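# Stuvon releases planner update for two-arm tabletop cells

Stuvon has released a new version of its motion planning package for two-arm tabletop robots, replacing the fixed-priority scheduler that shipped with earlier builds. The update went out to existing users in June and is installed as a drop-in module.

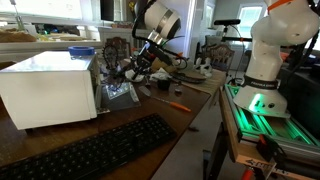
The old scheduler gave one arm the right of way and made the other wait outside a keep-out box until the first had cleared it. That was simple to verify but slow. In cells where both arms work over the same patch of table, the second arm could spend much of a cycle parked. The new planner reserves space in short time slices instead. Each arm publishes the volume it expects to sweep over the next few slices, and the other arm plans around it.

Plans are refreshed every 20 milliseconds. If an arm can't find a path within that window, it keeps following its last valid plan for up to 4 slices, then slows to a hold. The hold is a controlled stop and doesn't drop the joints out of servo mode, so work resumes without a restart.

Shengli Liao, who leads planning at Stuvon, said most of the effort went into the handoff between planner and controller. "The search itself was fine a year ago," Liao said. "What we kept hitting was stale state. The controller would accept a path that had been correct when it was sent, and by then the other wrist had moved."

Every path now carries a time stamp and a hash of the scene it was planned against. The controller rejects any path whose hash doesn't match the current scene and asks for a new one. Rejections are logged along with the joint positions of both arms.

The company tested the release against a set of 3,000 recorded pick requests, replayed in simulation with small changes to object position. Median cycle time fell by 25 percent compared with the previous scheduler. Stuvon did not publish figures for physical cells.

Perception is handled separately. The planner takes object poses from any source that can write to its scene topic, and the release includes an adapter for Dumlao, the pose tracker used by many smaller labs. Soft items such as cloth are still treated as a padded box, and users who need a closer fit have to supply their own mesh.

Ashraf El Khatib, a controls engineer at integrator Mollside, has been running a prerelease build. He said the rejection log was the part his team used most - it exposed a clock offset between two arm controllers that they had been chasing as a calibration fault. He was less satisfied with the configuration format. "You define the table once for collision checking and again for the reservation grid," he said. "If the two disagree, you get holds with no obvious cause."

Liao said a single table definition is planned for the next minor version, together with a checker that compares existing files and reports mismatches.

The package supports arms with six or seven joints. Sites using the Wivurden gripper driver need to update it first, as older versions do not report finger width to the planner. Configuration files from the previous scheduler will load with a warning, and their keep-out boxes are ignored unless legacy mode is switched on.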